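Florian Schwaiger
Building maintenance, Trestirbridge

1/ Notes on flat roof drainage before the leaves come down. We look after 28 low-slope roofs, and most of the leak calls we get start at a drain, a scupper or a gutter joint.

2/ Ponding first. Water still standing 2 days after rain gets logged and marked on the roof plan. One puddle is a note. The same puddle at the next visit is a work order.

3/ Strainers. Replace cracked ones the same day. A missing strainer in August is a blocked leader by November, and then you are paying for a jetting truck.

4/ Clamping rings. Check every bolt, by hand, in a cross pattern. Do not use an impact driver on old cast iron. We broke two rings at the Gatti warehouse that way and had to source replacements from a salvage yard.
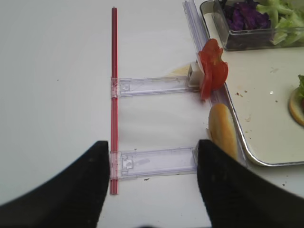 5/ Overflow scuppers. Measure the height above the primary drain and compare it with the drawings. On the Steltora building a reroof had raised the membrane and left the scupper opening half its original depth.

6/ Sealant at penetrations. If it has pulled away from one side, cut all of it out. Smearing new over old gets you one winter.

7/ Reporting. We moved the checklists to Trallus this year. It forces a reading at each drain before the form will close - slower on site, far fewer calls back to the crew afterward.

8/ Time on the roof: allow 10 minutes per drain with two people, plus access. Add 5 if the strainer bolts are original.

9/ Next thread will cover heat trace on exposed leaders. Test the circuit before the first freeze, including the thermostat.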